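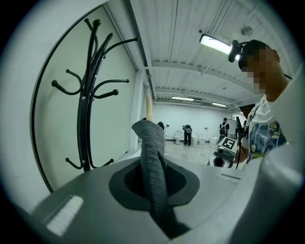 工单 641:预告片音画不同步(Heydari 放映系统)

先说一下情况。我在 Ernham 这边的小影院负责排片,也兼着放映,所以出了问题基本都是我自己先折腾一通再来找你们。这次是恐怖片专场前的预告片,一共 3 条,前两条都好好的,第三条声音比画面慢,慢得坐最后一排都看得出来。人物嘴巴已经闭上了,尖叫才出来,全场都在笑……恐怖片预告放成喜剧片了,片方要是在场我真不知道怎么交代。

机器是 Heydari 的播放服务器,片子是从 Dadora 那个发行平台下载的,格式校验通过,没报错。

我已经试过的:
重启服务器,没用。
把这条预告片单独拉出来放,居然同步!
放回播放列表第三位,又不同步。
换到第一位,同步,但是后面那条开始慢了。

所以我觉得不是片源坏了,更像是列表里切换的时候出了什么岔子。日志我导出来了,里面有一行反复出现,说音频缓冲延迟 140 毫秒,可是我设置里明明填的是 0。麻烦帮我看看这个数从哪儿来的。

晚上七点半还有一场,正片是两小时多一点的片子,我现在很怕正片也跟着慢。

——

回复(Tímea Katona,技术支持)

您好,日志收到了。请问第二条和第三条预告片的帧率一样吗?另外请看一下处理器菜单里“按格式延迟”那一页,它和总延迟是分开存的,总延迟填 0 不会清掉它。

——

我的补充

哎呀,帧率还真不一样!前两条是 24,第三条是 25,我之前压根没往这上面想(下载页面上也没写,我是点开属性才看到的)。

“按格式延迟”那一页我找了半天,藏在音频菜单的第二层。打开一看,25 帧那一栏写着 140,24 帧那一栏是 0。这个 140 不是我填的,我猜是之前 Isauro 放那批电视台老片的时候调的,他现在去 Wokham 的分馆了,我刚给他发了消息。

不过有个地方我没想通:换到第一位的时候它自己是同步的呀,反而后面那条 24 帧的慢了。要是只看格式,应该它自己慢才对。

——

回复(Tímea Katona)

这一点和切换时机有关。您这个版本的固件里,延迟值要等下一个素材开始时才写进处理器,列表第一条用的是待机时的默认值 0。所以 25 帧的放在第一位时没有受影响,它的 140 落到了后面那条上。

这也带出一个问题:原来的顺序里第三条是最后一条预告,按理延迟应该落到它后面的素材上。能不能告诉我第二条和第三条之间有没有插别的东西,比如黑场或者影院宣传片?

——

我的补充

有!有一张“请关闭手机”的提示片,我做列表的时候顺手放进去的,都忘了它也算一个素材。刚查了,它也是 25 帧,是静音的,难怪听不出来。那这就对上了,提示片的 140 落到第三条头上去了。

Isauro 也回我了,说确实是他调的,六月放那批老片的时候嘴型对不上,他就加了延迟,后来片子放完忘了改回去。他还挺不好意思的,连发了好几个表情。

我现在把 25 帧那一栏改成 0,保存,重新载入播放列表,从头放了一遍,三条都同步。又把顺序打乱放了一遍,也没问题。正片开头和中间各抽了一段对白,都对得上。

——

回复(Tímea Katona)

太好了。延迟值晚一个素材才生效的问题我已经另外登记,编号 133,修好后会随固件更新一起发。更新之前,如果还需要给某种格式单独加延迟,建议在它前面放一段同格式的黑场。工单我先留着,等您今晚这场放完再关。

——

我的补充

七点半那场放完了,预告片和正片都正常,该尖叫的时候尖叫。我把 25 帧那一栏的截图打印出来贴在放映间墙上了,也给 Isauro 发了一份。工单可以关了,谢谢 Tímea!

状态:已解决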